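The Reconciliation

The difference was two cents per unit, and it had been there since September.

The pricing desk at Fanitz occupied the north side of the eighth floor. Its function was to produce a net asset value for each fund by 6:40 p.m., so that the transfer agent could process the day's orders overnight. The analyst on the late shift received the custodian's holdings file, the vendor price file and the accrual sheet, and ran them against one another. Where they agreed, she did nothing. Where they did not, she opened a break, assigned it a code and wrote a line of explanation.

The Nastero Income Fund had broken every night that week. The system value was higher than the shadow value by two cents. The tolerance was also two cents, inclusive, and a difference at tolerance could be released with a comment. The comment on the first night read "rounding." The comments on the following nights read "as previous."

She did not release it on the fifth night. She exported the holdings to a spreadsheet and sorted them by accrual method.

The fund held 200 lines, nearly all of them corporate bonds. Bonds accrue interest daily under a day count convention stated in the offering document. Most of the lines used 30/360. A few used actual/365. Eight had been loaded under a code she did not recognize, and those eight came from one issuer, De Smet, a manufacturer of pumps and valves that had borrowed to buy a competitor and then borrowed again.

She looked up the code. It had been retired from the system before she was hired, and its definition field contained a period. 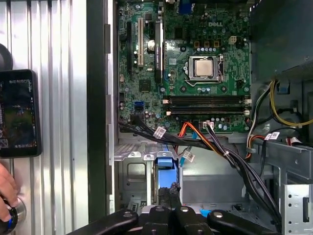 Word count: 724

She called the data vendor, Botside, at 7:15. The person on the support line asked for a ticket number, and she gave one. He asked whether the security was priced. She said that it was priced and that the price was not the question. He said the ticket had been opened under pricing. She opened another one under reference data and read him the new number.

"That queue is staffed in the morning," he said.

"What does the code do if the definition is blank?"

"It takes the default."

"Which default?"

He typed for a while. "The client's," he said.

The client's default was set in a table that required two approvals to view and two to change. She had the first approval herself. The second belonged to the head of the desk, who had left at 5:30 and who answered on the fourth ring with a television going behind him.

"Is it over tolerance?" he asked.

"It's at tolerance."

"Then release it and write it up."

"The sign never changes. Rounding would go both ways."

The television went quiet. She heard him walk to another room and close a door. He asked how far back it went, and she told him. He asked whether units had been issued and redeemed in that period. It was an open-ended fund that dealt daily, and he knew the answer, but she understood that he wanted it said by someone else first.

"Every dealing day," she said.

An overstated value has a simple effect. Investors who buy pay too much and receive too few units. Investors who sell are paid too much, and the excess comes out of the assets of those who stay. Two cents on a unit is a small amount. Multiplied by the register it was the price of a house, distributed among people who had never met and who would each have considered it not worth a stamp.

He gave the approval. The table opened. The default was actual/actual with the coupon date included, so that on each De Smet bond one day of interest was being counted at both ends of the period. Someone had set it that way for a fund that had since been merged into another. The user name beside the entry was hers minus one digit, which meant only that it had belonged to the person hired before her.

She did not correct it. A correction would have changed the next value without explaining the earlier ones. She saved a copy of the table, placed the fund on hold and drafted a notice to the trustee. The form had a box for the nature of the error and a box for the date of discovery. In the second box she was required to enter the date on which the firm first became aware.

She scrolled back through the comments. As previous. As previous. As previous. As previous. Rounding. The initials beside all five were her own.

The cursor stayed in the box. Across the floor the cleaning crew had started on the meeting rooms, and the lights over the equity desk went off in sections.

She entered the date of the first comment and pressed submit.

Filed under: Short Fiction / Office Hours

3 comments

ledgerline
I worked in fund accounting for eight years and "as previous" gave me a stomachache. We had a whole month of those once.

marginal_note
Wouldn't the trustee's own check have caught this? Ours recalculated accruals on a sample. Good story though, I liked the phone call with the vendor.

tuppence
@marginal_note only if the sample happened to hit one of those eight bonds. I kept expecting her to release it.

Contact | Submissions | All stories copyright their authors | Back to top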